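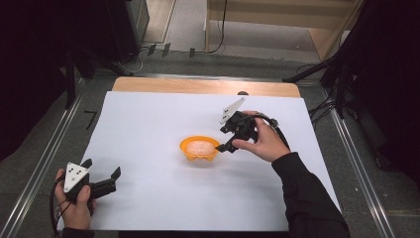

Okville Technical School
Course: Hand-Held Grippers in Practice
Handout 5: Rules of good practice at the table
Version of October 28, 2019

These notes go together with the lecture on working rules. Please read them before your first turn at the table and bring them with you. The lecture gives the background, and the handout has only the rules and some remarks about how we apply them in Okville.

1. Where the rules come from

There is no single standard which covers our kind of work. Standards for industrial robots are written for machines that move by their own power, and our grippers are moved by a person. We therefore use a house code called the Omlow rules. The first text was made in June for the Rusu course and it had 38 rules. Students told us it was too long to remember, and they were right. Today there are 19, and this handout treats the ones which matter most at the table.

In the text of the code, "shall" means that you must do it. "Should" means that you do it unless you have a good reason, and then you write the reason in the log. Please keep this difference also in your own reports. Many reports mix the two words and the reader cannot know what was required.

2. Before you begin

2.1 The working surface shall be plain and flat. A sheet of paper is enough if it does not slide. Change the sheet when it has folds.

2.2 Only the objects of the task should be on the sheet. Put your telephone, pen and cup on another table.

2.3 The marker plates shall be clean and firmly fixed. Do not touch the printed side with your fingers. A bent plate is replaced, never pressed flat again.

2.4 Cables shall have enough free length for the whole movement. Make the longest reach of the task once without any object and feel if the cable pulls. If it pulls, move the cable first and start after.

2.5 Sleeves should be close to the wrist. Rings and watches are taken off.

3. Holding an object

3.1 Close the fingers slowly until both pads have contact, then add only so much force as is needed to lift. Beginners nearly always press too much.

3.2 The pads should touch the object at the same height. When one pad is higher, the object turns in the grip, and you will correct it with the wrist without noticing. 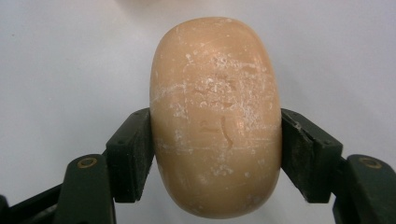 Figure 1. Bar of soap held upright between the two finger pads (see 3.2 and 3.3).

3.3 Objects which leave powder or crumbs on the pads, for example soap, chalk or dry bread, shall be named in the log before the session. Wipe the pads with a dry cloth after each series. Do not use water or alcohol if the teacher has not allowed it.

3.4 Soft objects, such as sponges, should be held with the smallest force that works. Give them time to come back to their shape before the next try.

3.5 An object with a visible crack or deep scratch may be used, but the mark shall be written in the log. Otherwise the next group will think that they have made it.

4. Between two tries

Most mistakes which we find in the logs were made in the pause and not in the movement itself. Students put down the object, talk with each other, and begin again from a different position. For this reason the code has a short procedure for the pause. Open the fingers fully, and keep them open above the sheet until your partner says "ready".
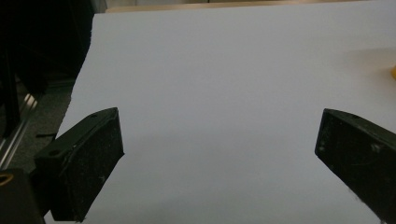

The partner shall look at the sheet, the log and the cable before saying the word. If the partner says nothing, you wait. It feels slow at the beginning, but after more than 3 sessions it becomes a habit and the groups work faster with it than without.

A try which was disturbed (somebody touched the table, the object fell, the cable pulled) is not deleted. Mark it with D in the log and write one line about the cause. Deleting is decided later by the person who is responsible for the data.

5. Stopping

Each person in the room may say "stop" and does not need to explain it first. After a stop, the grippers are laid down with open fingers, away from the edge of the table. Do not continue the same try. Begin a new one with a new number.

6. Homework

Read the log sheet from Drestudlow which was given out in the lecture. Find all places where rule 3.3 or 3.5 was not followed, and write for each place what the log should have said. One page is enough. Please write "shall" and "should" as in section 1.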